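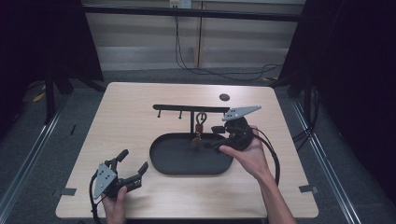

Any shop that records people doing handwork so a robot can copy it should have a written rule for when a take counts. Most don't. They have a habit, passed along by whoever trained the last operator, and the habit drifts.

I spent part of August reading task sheets from Lamance and Sadix. Both cover small household jobs done with hand-held grippers, such as putting keys on a hook. The Lamance sheet runs to 20 lines and says where the stand goes, where the hands start and what ends the take. The Sadix sheet says "hang the keys neatly." Two operators can read that and do two different jobs, and both will be marked as good.

My view is that the sheet should settle three things before anyone picks up a gripper. The first is the start position, with tape on the table so it can be checked. The second is the end state, in words a stranger could apply. If the ring has to be on the hook and the hand clear of it, write that. The third is what to do with a fumble. I would keep the fumbles and label them. A dropped key ring followed by a clean pickup is useful, but only if the person sorting the files later knows what it is.

Lozano went back over 1,048 takes last year and found that almost 3 in 20 had no clear ending. The operators had done what they were told. The sheet had never said when to stop. 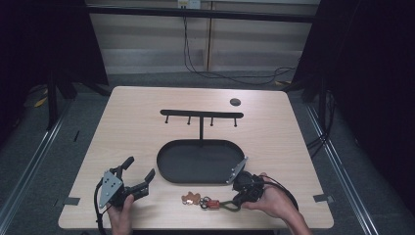
Kiran Thakur wrote to me that a tight sheet has a cost too: operators start moving like the sheet, all at one speed and from one angle, and the robot learns a very narrow version of the job.

I take the point. The answer is to write the variation down as well - change the hook, change the hand, turn the keys over - and leave the definition of done alone. Enside already works this way on its drawer tasks, and its sheet still fits on two pages.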